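Gravar demonstrações por teleoperação numa célula de dois braços: passar canudos embalados para uma bandeja 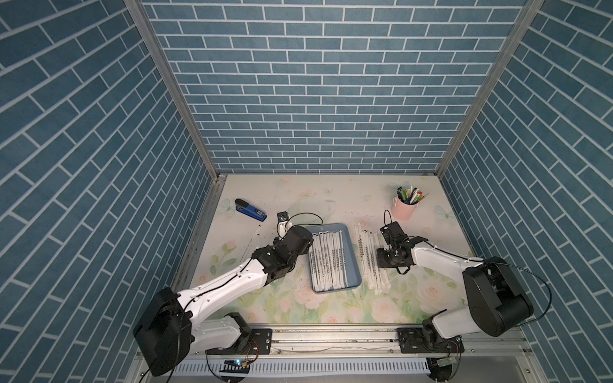

Este guia parte de uma célula já montada, com os dois braços seguidores aparafusados ao perfil frontal e os dois braços líderes ligados ao posto do operador. A calibração das juntas é tratada na página anterior. Aqui cobre-se apenas a gravação: preparação da mesa, alinhamento dos líderes, execução do episódio e triagem.

A tarefa consiste em pegar canudos embalados individualmente, soltos sobre a mesa, e colocá-los na bandeja azul-clara, lado a lado e no sentido do comprimento. O estampado floral do tampo e o papel de parede de tijolos azuis mantêm-se iguais em toda a série. Se for preciso trocar um deles, abra uma série nova.

1. Preparar a mesa

Coloque a bandeja no meio, ao alcance das duas garras. Os canudos de partida podem ficar amontoados à direita da bandeja ou isolados à esquerda, e convém alternar as duas situações. O grampeador e o porta-canetas ficam no fundo, um de cada lado, e não fazem parte da tarefa. Desloque-os alguns centímetros entre blocos de gravação, sem os trazer para a zona de trabalho.

Verifique os cabos das câmeras de punho. O laço tem de permitir a rotação completa do punho sem esticar e sem roçar no tampo. Um cabo que prende a meio do movimento altera a trajetória e obriga a descartar o episódio.

2. Alinhar líderes e seguidores

Inicie o programa de gravação (usamos o Trisen, mas a sequência é a mesma noutros) com o torque dos seguidores desligado. Leve os líderes à posição de repouso e compare as leituras junta a junta. Só ative o seguimento quando a diferença for inferior a 2 graus em todas elas. Com um desvio maior, o seguidor salta para a posição do líder no momento da ativação.

Abra e feche cada garra duas vezes. O fecho completo no líder deve corresponder ao fecho completo no seguidor. Caso contrário, repita a calibração da garra antes de continuar.

3. Executar o episódio

Aproxime a garra na vertical, com os dedos transversais ao canudo, e feche perto do meio do comprimento. Pegar pela ponta faz o canudo rodar durante o transporte. Levante primeiro, desloque depois e baixe até ao fundo da bandeja antes de abrir.

No monte, retire sempre um canudo de cima. Se vierem dois, pouse ambos e tente de novo; a correção fica gravada e é útil para o treino. O braço esquerdo trata do que está à esquerda da bandeja, o direito do resto. Enquanto um braço entra na bandeja, o outro espera fora dela.

Mantenha uma velocidade constante. Pausas longas para pensar produzem trechos sem movimento que a política aprende a reproduzir.

4. Encerrar e rever

Recolha os dois braços ao repouso e só então pare a gravação. Reveja as imagens de punho e a câmera fixa em simultâneo. São motivos de descarte:

quadros perdidos em qualquer das câmeras
contato entre os dois braços
bandeja deslocada pela garra
canudo caído fora do campo da câmera fixa

Na série gravada em novembro por Constanza Gallardo foram registrados 182 episódios, dos quais 9 foram descartados, quase todos por deslocamento da bandeja. Uma fita de dupla face sob a base resolveu o problema.

5. Exportar

Exporte posições de junta, abertura das garras e vídeo com a mesma base de tempo. Guarde o arquivo de calibração na pasta da série.

Última revisão: 5 de fevereiro de 2022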